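1 July 2023. Birkberg workshop, Saturday, so the good table was free.

Steamer comparison, continued. The Kaltport order finally came and I wanted the bamboo ones looked at before anyone stacks a toolbox on them. Rinsed the baskets, set them on a towel to dry, went to find the notes from last time. The notes from last time say "steamers: fine." Thank you, past me.

Points to settle before the August open day:

Bamboo vs. metal. The stainless one is easier to clean and has a handle, which I had filed as a luxury until I thought about picking up a hot basket without one. The bamboo looks like dinner. The metal looks like plumbing. Visitors will eat with their eyes first, so bamboo for serving, metal for whatever we burn in the back.

Buns. Two kinds on the table, pleated and smooth. The pleated ones go in the single basket and the smooth ones in the stack, purely so I can tell them apart at a glance. Leave space between them. Last time I packed a basket to the rim and had to serve it as one large bun with opinions.

Stacking. The stack sits all right on the beige table. Drosteck's leaflet gives a page and a half to aligning the baskets, and the page and a half comes down to "put one on top of the other." Still want to try the stack over the wide pot, which is at Molefe and has been at Molefe since spring. Ask again. Ask nicely.

Liners. We have 50 paper rounds left. Cut 2 down with scissors to fit the small basket and they came out as hexagons. Usable. Order the right size anyway.

Cubes. Keep the small colored cubes on the near half and the steamers along the far side, and there's room for everything.

Still open: lids (where?), a tray for carrying, and whether the yellow bands on the bamboo mind being scrubbed. Try one band, on the underside, with the soft brush.

Wipe table before leaving.

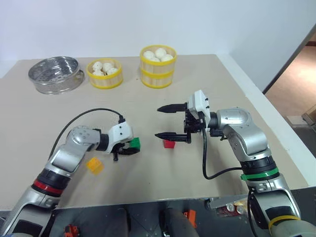
Steamers along the far side: metal one at left, pleated buns in the single basket, smooth in the stack.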